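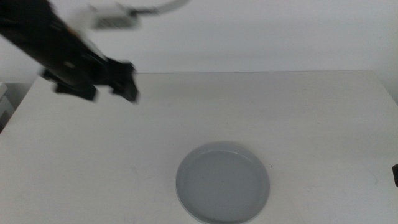 A white tabletop, with a black arm above it.

Garnet Ouellet on coaching, cold rinks and the best season Bosten has had

Garnet Ouellet is still wearing his whistle when he sits down. He came straight off the ice from the under-16 practice, his toque is in his coat pocket, and he's already talking about the third period of the Skenitz game before I've found my pen.

"Did you see the second goal?" he asks. I did, but he tells me anyway, moving the salt and pepper around to show who was where. The defender pinched, the winger covered for her, the puck came loose at the blue line and three passes later it was in the net. "We've been working on that since August. Three passes! And the kid who started it doesn't even get an assist. I went and found her after and told her it was her goal."

That's the Bosten women's team all over at the moment. They won that one 4-2, they sit second in the regional league behind Koltis, and on Sun 15 December they meet Koltis at home in a game that people in town have been bringing up in the checkout line. Ouellet, in his eighth winter as head coach, is plainly loving every minute.

He didn't grow up planning to coach. He played defence as a teenager, "slowly," and gave it up when he started driving a delivery route. He came back because the Bosten girls' side needed somebody to run practices for two weeks while their coach had his knee done. The knee took longer than expected. By spring Ouellet had bought his own whistle and a secondhand coaching manual with the cover missing.

"I read the whole thing twice," he says. "Half of it was for teams with four coaches and a video room. I had a bucket of pucks and the six o'clock slot. But there was a chapter on skating backward that I still use, word for word."

Skating is what he comes back to, whatever you ask him. Ask about the power play and he'll talk about edges. Ask about his goalie and he'll talk about how she pushes off her left foot. The first part of every Bosten practice is done without pucks, and new players hate it (he's cheerful about this) until somewhere near the end of their first month, when they notice they're getting to the corner first.
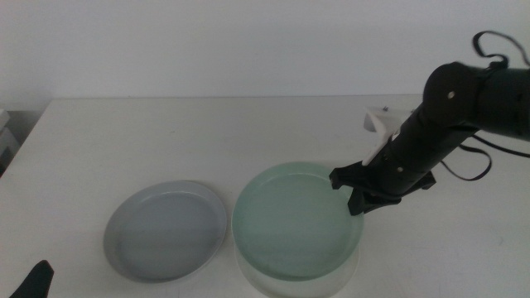
Ellen, on the second line, puts it less kindly: she spent her whole first season wanting to throw a pylon at him, and she says she'd never have made the team this year without those drills. She'd also like it known that he can't do the crossover drill himself anymore.

"That's fair," Ouellet says when I pass it on. "I can do it to the left."

The numbers have been good to Bosten this season. They've let in fewer goals than anyone but Koltis, and the penalty kill has gone from the worst in the league to one you'd pay to watch. Crowds are up as well. The Skenitz game drew 435, in a rink where the old side used to play in front of parents and whoever had arrived early for public skating.

"I heard it," he says. "That was the thing. I'm on the bench and I'm trying to call a change and they can't hear me. I've never had that before. I was waving my arms like I was bringing in a plane, and I had this huge grin on my face, which is no help to a tired defender who just wants to know if she can come off."

He gives a lot of the credit to the younger players who have moved up. Four of this year's roster came through the under-16s, and he kept coaching that group when he took on the women's side, which means some weeks he's at the rink five nights out of seven. He says he'd do six. His wife, he adds, has views on that.

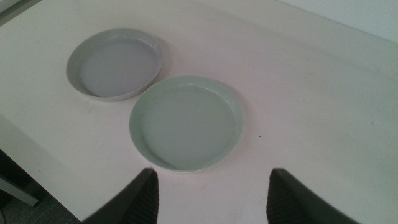 Getting ready for Koltis

Koltis have won the league three years running and beat Bosten 5-1 in the fall. Ouellet has watched that game back more often than is probably healthy, and he's happy to talk about it, right down to the line change that cost them the third goal. "That one's mine. I sent them over early. I said so in the room."

So what's different this time? He thinks about it for a while, turning his cup around.

"We're fitter, for one. In that game we were fine for 40 minutes and then our legs went, and Koltis are so good at the end of games. They just keep coming. And our breakout is better. We were trying to go up the middle every time and they were sitting there waiting for it. Now we've got a couple of ways out, and the girls are picking the right one without looking over at me."

He won't say who's starting in net, although he comes close twice. He does say that Tan is back from a shoulder injury and skated hard all week, and that the room got very loud when she walked in. She's the fastest player they have by a good margin. She has also been the team's loudest supporter while hurt, banging on the glass behind the visitors' goal until an official asked her to move along.

"You can't coach that," he says. "I wouldn't want to. I want her doing exactly that, only on the ice."
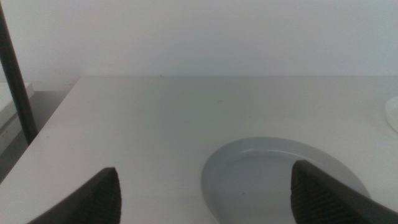

There's a bigger picture too, and he gets there by himself. When Ouellet started, Bosten had one girls' team, and it borrowed jerseys from the boys. This winter there are 97 girls and women registered across all the age groups, and the youngest ones have the slot right before the senior practice. They hang around afterward with their noses against the glass. A few of the senior players have started going out early to skate with them, which Ouellet says he never asked for and now plans his evenings around.

"You've got a seven-year-old who can barely stand up, and she's being towed around by our captain on the end of a stick, and she's screaming her head off, she's so happy. Then the captain comes over to practice and she's in a great mood. It's the best warm-up we've got."

I ask if he'd trade all of it for a win over Koltis, and he laughs so hard the couple at the next table turn around. No, he says. But he wants the win as well, and he wants it badly, and he thinks they can get it if they stay out of the box in the first period. He starts moving the salt and pepper again to show me how Koltis set up their power play. The pepper is their centre. The pepper, he says, has to be kept away from the front of the net at all costs.

Puck drop is at 2 p.m. and the canteen opens an hour before. Ouellet will be there by nine.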